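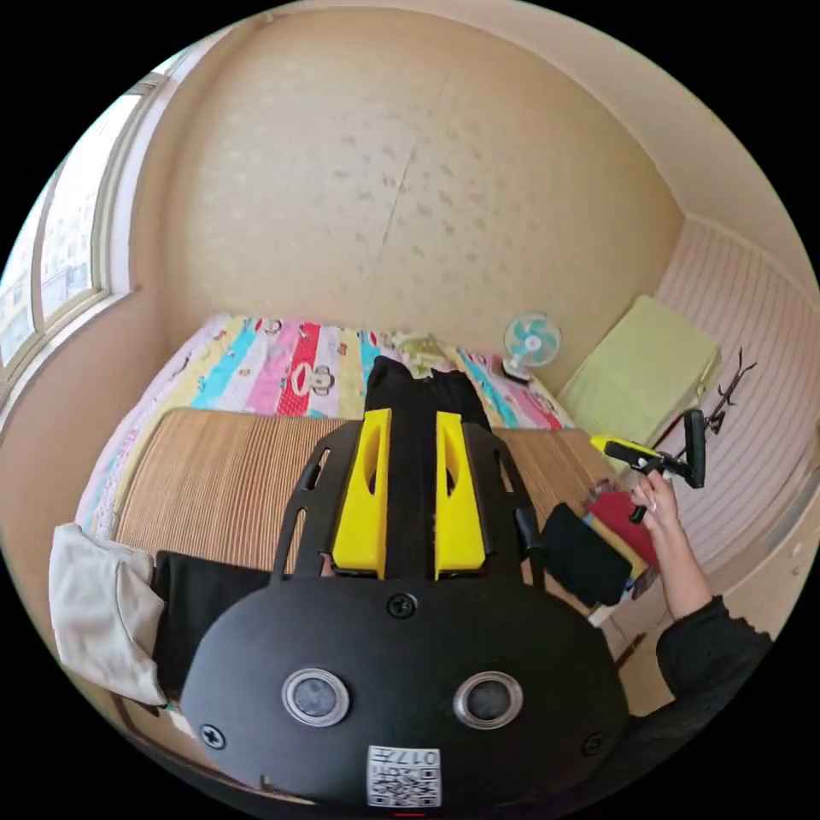
Why Folded Clothes Take Up Less Space

Drop a T-shirt on a bed and it makes a heap. Most of the heap is air, trapped in the pockets between the wrinkles. Folding pushes much of that air out. The cloth stays the same size, but the space it fills gets smaller.

Layers

Each time you fold a piece of cloth in half, the number of layers doubles. One fold gives two layers, two folds give four, three folds give eight. Thick cloth, such as a sweatshirt, gets hard to bend after two or three folds. Thin cloth can take more.

Fold lengthwise first

A garment has a long direction and a short direction. Folding it lengthwise makes a long strip, like the black one lying along the bed. The strip can then be folded again from the ends to make a rectangle.

Why use a bed?

A bed is wide, so a strip can lie out straight with room for other folded clothes along the sides. The surface matters too. A quilt is soft and sinks when you press on it. A woven straw mat on top is firmer — creases press in better. The fine ridges of the mat also cause friction, a force that slows sliding.

What is a crease?

Cloth is made of fibers. A sharp bend holds the fibers in a new position, and some of them stay partly bent after you let go. Cotton keeps a crease well. Stretchy cloth springs back.

Try it

Fold one shirt and leave another in a heap. Measure the height of each with a ruler and write down both numbers.

Text: Ntombi Xaba
Updated 1/27/22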